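Marshmallow skewer set – keep the empty-hand clips or toss them?
Zorkero Forum > Learning from Demonstration > Show Your Data

farnitz_bench
Apr 15, 2018
Hello all! Long post, sorry, I've been saving this up. We're collecting teleoperated examples of picking up a skewered marshmallow with our Clodik arm, and we're at 243 episodes out of the 1,000 I promised myself by July. Before I go any further I'd love some opinions on what the wrist camera is getting, so I've pulled three stills. 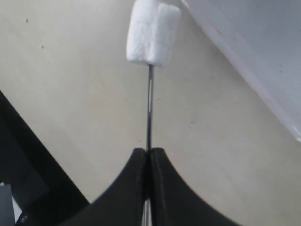
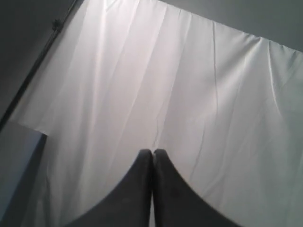
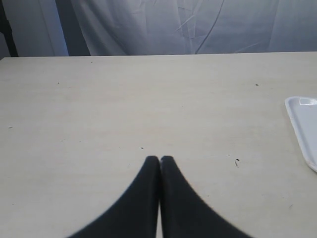 Wrist view, all three. Fingers closed on the skewer in the first, closed on nothing in the other two.

My question is about the second and third kind. Should a policy see that much sheet and bare table, or am I teaching it to daydream?

plumgasket
Oh, I love the marshmallow! I'd trim, though. A view of nothing but backdrop and fingertips tells the network very little about where to go next, and if a lot of your episodes linger there you'll get an arm that lingers too. We lost a good 5 weeks to that on our bottle set – it would rise up, look at the wall and stay there, poor thing.

Ní Bhriain Lab
I'm going to disagree with plumgasket, kindly. Our last set had 1,397 episodes and we trimmed every one of them hard, and the arm was lovely until it missed a grasp, and then it had no idea what an empty hand meant. Keep the travel. What I'd cut is the pausing, where the operator is sitting there thinking and the joints aren't moving at all.

plumgasket
Fair enough, pauses are probably what bit us. I still wouldn't keep the views with no table in them, like the second still.

toastedweld
Different worry from me: the specks on the table in the third one. If they stay put for the whole collection, the network may well use them as landmarks, and then you wipe the table one morning and everything falls apart. Wipe it now, or move things about between sessions.

farnitz_bench
Hadn't thought of the specks at all, thank you! I'll wipe down tomorrow and shift the tray every so often too. And I'll try it both ways on the 243, trimmed and with only the pauses cut, and post the curves in this thread when they're done.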